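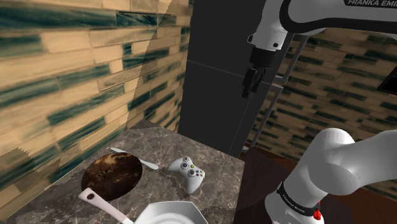 2 min read · 6 replies

Budget for a second arm, or more sim time first?

subira_n
We have one Franka and money for one more purchase before the end of March. The job is clearing a kitchen counter: pan, spatula, table knife, plate, and the odd thing that doesn't belong there, like a game controller. All of it is in simulation right now. My plan was a second arm with a parallel gripper, plus a mount. Lise wants to put the money into compute and stay in sim until summer. What would you buy?

lpelletier
Lise here, so you get my side too. We have 43 counter layouts built and we haven't run the full set once. I don't see why we'd order hardware to test something we haven't finished testing for free.

trurkside_roscoe
It isn't free, you're paying for the machine it runs on. But I agree with the order of things. We bought two arms at Trurkside the same year and one stayed in its crate until the floor plates were done. Get quotes for the mount, the guarding and the electrical work before you get a quote for the arm.

kaz_z
I disagree with both of you. A table knife lying flat on stone is where sim will mislead you. The contact looks fine on screen and then real fingertips slide off it. You already own one arm. Use that, buy a slab of countertop and a box of thrift store kitchenware, and find out this month. You'd spend very little and you'd know what gripper you need.

subira_n
The slab is a good point. I had $2000 down for fingertips and props together. Is that low?

kaz_z
Fine for props. For fingertips it depends on whether you print them or have them machined. Print the first ones.

lilian_mf
I do purchasing for Mellero, so I only see this from the paper side. Ask if the vendor will hold a price past the quote date. Ask what the yearly service costs and whether shipping a unit back for repair is on you. Those lines were missing from the last arm request I got and it went back twice.

lpelletier
I could live with Kaz's version. Slab and props now, run the layouts in parallel, decide on the arm after. I still don't want to pay for a second mount that may end up in the wrong spot.

subira_n
The mount position is what the layouts are supposed to tell us, so OK. I'd still like the quote in hand. Roscoe, who did your electrical?

trurkside_roscoe
A local outfit, I'll message you. Tell them up front if you want both arms on one e-stop circuit. We added that later and paid for a second visit.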